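Papiers peints : Bonasell rouvre son atelier d'impression de Lorkcombe

Fermé depuis l'inondation de janvier, l'atelier d'impression du fabricant de papiers peints Bonasell a repris son activité à Lorkcombe. Les deux premières lignes tournent de nouveau et les commandes en attente doivent être livrées avant l'été, a indiqué la direction.

L'eau était montée en pleine nuit, peu après 3 heures, par le canal qui longe le bâtiment. Elle avait envahi la réserve de papier, le local des encres et une partie des archives. Les 58 salariés du site ont été placés en chômage partiel, à l'exception d'une petite équipe chargée du nettoyage et de l'inventaire.

« Nous avons perdu tout le papier stocké au rez-de-chaussée, soit 601 rouleaux prêts à partir et la matière première de plusieurs semaines », explique Selma Zupan, directrice du site. Les machines, installées sur une dalle surélevée, ont été moins touchées. Il a tout de même fallu remplacer les moteurs d'entraînement et refaire l'ensemble du câblage électrique.

La réserve a été déplacée à l'étage. Un monte-charge a été installé côté cour et les portes donnant sur le canal ont été murées. Le montant des travaux n'a pas été communiqué. L'assurance en prend en charge la plus grande partie, selon la direction, le reste étant financé par un emprunt.

Pour la reprise, l'entreprise a choisi de réduire son catalogue. Sur 300 références, un tiers ne sera pas réimprimé. Les unis et les rayures fines, peu demandés ces dernières années, sont les premiers concernés. Les motifs végétaux sont conservés – ils représentent à eux seuls plus de la moitié des ventes.

« Les clients qui posaient un seul pan de mur en couvrent maintenant trois », constate Kastriot Kos, gérant d'un magasin de décoration à Flellard. Il dit vendre surtout des feuillages de grande taille, pour des entrées, des toilettes ou des petits bureaux. Les teintes sombres, longtemps jugées difficiles, partent désormais aussi vite que les verts clairs.

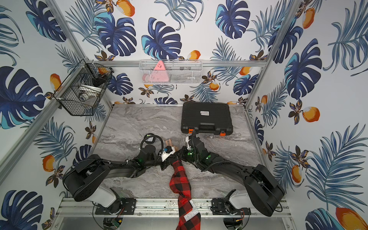 Feuilles de monstera, palmes et fruits orangés : un papier peint à motif tropical sur fond blanc.

La mode n'est pas nouvelle. Les décors de feuillages ont connu plusieurs retours depuis l'après-guerre, rappelle Dragica Tomić, historienne des arts décoratifs, qui prépare un ouvrage sur les manufactures de la région. Elle a pu consulter les archives de Bonasell avant l'inondation. « Une partie des dessins d'origine avait été numérisée, mais pas les carnets de couleurs. Ceux qui étaient sur les rayonnages du bas sont très abîmés », regrette-t-elle.

Les carnets récupérés ont été congelés puis confiés à un atelier de restauration de Steyn. Sept d'entre eux sont déjà revenus. Les autres seront traités au fil des mois, en commençant par les plus anciens.

Du côté des salariés, la reprise est accueillie avec soulagement, mais des questions demeurent. Bujar Halilović, délégué du personnel, demande des garanties sur la troisième ligne, toujours à l'arrêt. « On nous parle de l'automne. Nous voudrions une date écrite et la liste des postes concernés », dit-il. La direction répond qu'aucun licenciement n'est prévu et qu'une réunion se tiendra une fois le rapport des experts remis.

La mairie de Lorkcombe a de son côté promis de curer le canal et de relever la berge à hauteur de l'usine. L'adjoint aux travaux, Krum Delić, précise que le chantier sera mené en deux temps, d'abord en amont du pont, puis devant l'atelier. La rue du quai sera fermée aux camions pendant la seconde phase. Les livraisons de Bonasell passeront par l'entrée nord.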